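# About Grurness

Hi, and welcome! I'm Naveed, and Grurness is the place I go on (and on) about TVs, soundbars, streaming sticks and all the cables that connect them. I started the site in July after helping my cousin choose a television and ending up with a spreadsheet 402 rows long. She bought the first one she'd looked at. I kept the spreadsheet.

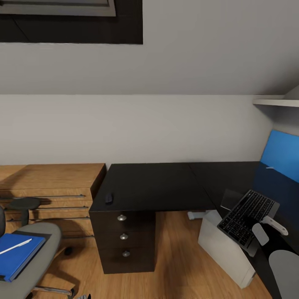 *Dresser and skylight, under the slope.*

We're a team of two. I do the screens and most of the typing, and Quentin Coste does the sound, so if a review has a long paragraph about dialogue levels, that's him. We met at MacLeish, an electronics store where we both worked the returns desk, and you learn a lot about televisions from the people bringing them back! Mostly it was sets that were too big for the room, or remotes that drove somebody's dad up the wall.

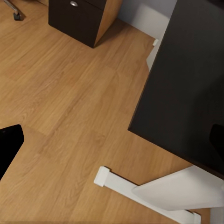 So that's where our reviews start. We live with a set for at least two weeks before writing a word, and we use it the way you would: football on a bright afternoon, cartoons at breakfast, a dark movie with the lamp on. Then we get picky about menus, because a slow menu will bother you every single day and a slightly gray black level might not.

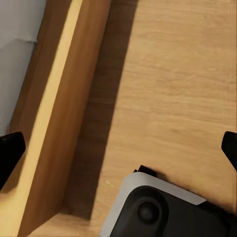
**Naveed Qureshi**
Founder and screens editor

How do we pay for it? Some of our links earn us a small commission, and our newsletter, Larkix, carries one ad per issue. Larkix has 656 subscribers as of 10/13/19 (hello to all of you) and goes out whenever we have something to say. Brands don't see reviews before you do. Loaned sets go back when we're done, and if we bought one ourselves, the review says so at the top.

We score everything out of 5, with no half points. Quentin wants half points. We've talked about it.

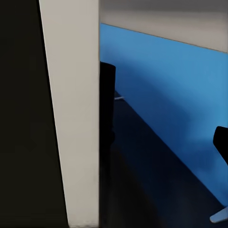

*Dark on the left, pale pillar, room beyond.*

Next up is Stollholm, our side project for secondhand TVs: what to check before you hand over cash, which ports matter, and how to get a big screen home in a small car. If you've got an old set you still love, write to us through the contact page and tell us the model. I read everything, and Quentin reads anything with "speaker" in the subject line.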